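Home Shop Bench Mats Contact

Otik Bench Mat, 26 x 30

I cut the first Otik mat for my own bench at Tunevell, mostly so screws would stop rolling off the back! It's a soft rubber sheet with a raised lip on three sides, and it lies flat the day you unroll it -- no books on the corners, no waiting a week.
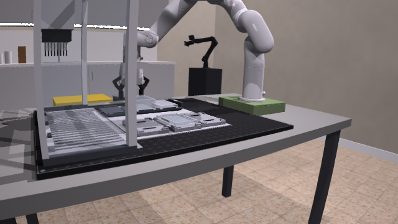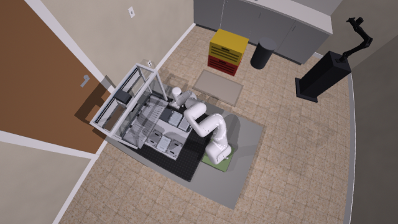 Work surfaces with a grid of small holes, two views.

Khải Khổng in our Sillumham shop trims every one by hand, so if you need a notch for a vise or a lamp clamp, just put it in the order notes (he likes a sketch). Gray or green, 27 dollars each. Wipe it with dish soap and skip the acetone, please -- I ruined two that way. The next batch of 400 lands in May, and the green usually goes first.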